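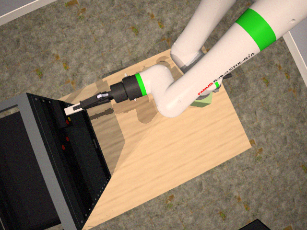 Loudness and Listener Preference in Pop Singles
Project report, Music Technology, Astbridge College

1. Background

Pop singles are often mastered very loud. Our group wanted to find out if listeners prefer a loud master when playback volume is matched. Earlier student projects at Astbridge compared whole albums, so we kept to single songs.

2. Material

We used two songs by the local band Tidell, one ballad and one uptempo track. The band gave us the unmastered mixes. Each song was mastered in 2 versions, one with light limiting and one with heavy limiting. All work was done in the Suominen studio on the second floor. The test tone for level matching was 1000 Hz.

3. Listening test

We had 37 listeners, mostly first-year students. Each one heard both versions of both songs on headphones and marked a preference on a paper form. The order was shuffled for each person. We used Sturkex, the department's playback program, which switches between files without a gap. It crashed during the October session and two listeners had to start over. Their first forms were thrown out.

4. Results

For the ballad, most listeners chose the light version. Several wrote that the last chorus felt bigger. For the uptempo track the answers were close to even, and many comments said the versions sounded the same.

5. Problems

The ballad's heavy master had some distortion on the vocal, which may have affected the result. We should have caught this before testing. The form also had no box for "no preference," so some people wrote it in the margin. We counted those separately.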